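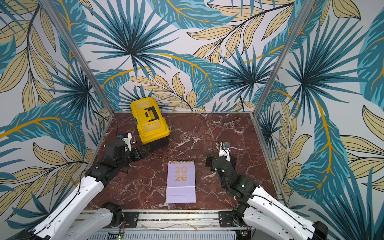
A two-armed workcell with a toolbox and a desk calendar on the work surface.

Household and shop-floor chore automation is the use of general-purpose machines for tasks such as tidying, sorting and putting away tools. It is distinct from fixed industrial automation, in which the position of every part is known in advance. As of September 2021, no machine was in general use for such work in private homes.

Picking up a single rigid object from a clear surface is widely regarded as manageable. Difficulty rises when objects overlap, lie at odd angles or have hinged parts -- a folding handle or the stand of a calendar, for instance. Two arms allow one gripper to steady an object while the other moves it, but their paths must be planned together.

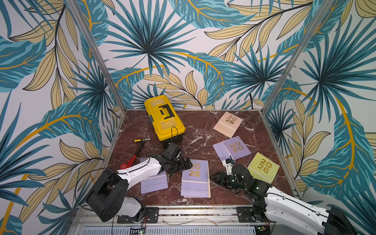 By Chrysoula Vlachopoulos and Styliani Antoniadis

Mixed clutter is a common test condition. Several calendars of similar shape, together with a toolbox and hand tools, require a machine to tell items apart before it can decide where each belongs.

The Grumton trials compared 2 control methods over 200 attempts at clearing a bench. The better method completed 90 of them without help; the other completed 22. Dropped items and failed grasps on flat objects made up most of the losses. Deák, a workshop supplier, has since adopted the Grumton procedure for its own tests -- with a longer time limit for each attempt.

See also: Bin picking; Gokeo; Service robot; Skestano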